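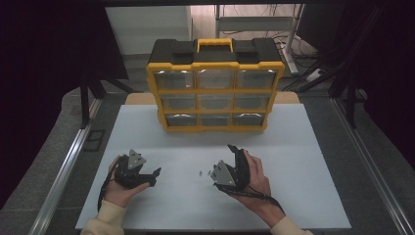 Newsletter > Workshop Notes > Hands-On Robotics

Small screws, big month at the Rillthorpe bench
05/07/2023

We have moved on to screws! After a winter of cups, blocks and one very patient sponge, the hand teaching group at Rillthorpe has started on the sorting task, and it is the most fun we've had since the bench went up in January.

For anyone who missed the last issue, the idea is that you hold a gripper in each hand and do the job yourself, start to finish, using only the black fingers to touch things. Each run gets saved, and the arms over at Tillomell learn from the whole pile. The job now is to pick up a screw from the white board and get it into the right drawer of the yellow organizer. Nine drawers, clear fronts, and you have to open the drawer with one gripper while the other one keeps hold of the screw (harder than it sounds, try it with two pairs of salad tongs).

We have 480 good runs saved so far and want plenty more. A session is 60 minutes with a break in the middle, and most people find their rhythm after 12 tries or so. The top row is a nice place to begin. The bottom row sits close to the board and you end up tipping your wrists in ways you didn't know you could.

A few things we've picked up along the way. Go slower than feels natural. Keep both grippers over the board between runs. If you drop a screw, pick it up with the gripper and carry on — recoveries are some of the best material we get, and the Zilberg team keeps asking us for more of them. Please don't use a fingertip to help, even a little!

Next up is the Bangash hinge kit, with smaller screws and a lid that has to be held open the whole time. I've had two goes at it and got nowhere, and I can't wait to try again. If you'd like a slot at the bench, reply to this newsletter and tell us whether mornings or evenings suit you. New hands are very welcome, left-handers especially.

12 shares | 2 comments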